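Holloway Court Residents Association
Minutes, July meeting
Thursday, 7:00 p.m., ground floor meeting room

Present: Thaddeus Wojcik (chair), Mwanaisha Lema (minutes), 11 unit owners. Quorum met.

1. Previous minutes
Approved with one correction: the gutter contractor is Birik, not Birk.

2. Window replacement
Wojcik reported that 17 of 47 units have returned the access form. Nundedbridge will not schedule the survey until 30 forms are in. Owners on the east side asked whether bedroom windows could be done first. Deferred until the survey quote arrives.

3. Summer heat
Lema presented the quote from Jerine for solar film on the upper floors. Film is classed as an interior alteration and needs no vote – exterior shades still do.
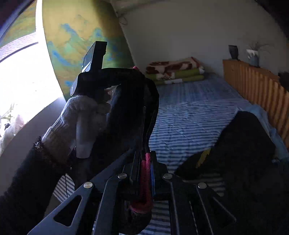

Owners who install film before the survey must tell the chair in writing, as it may affect the glass specification. Motion to request a second quote: carried, one abstention.

4. Bike room
Lock replaced. Old keys to be returned to Unit 11.

5. Other business
None.

Adjourned 8:17 p.m.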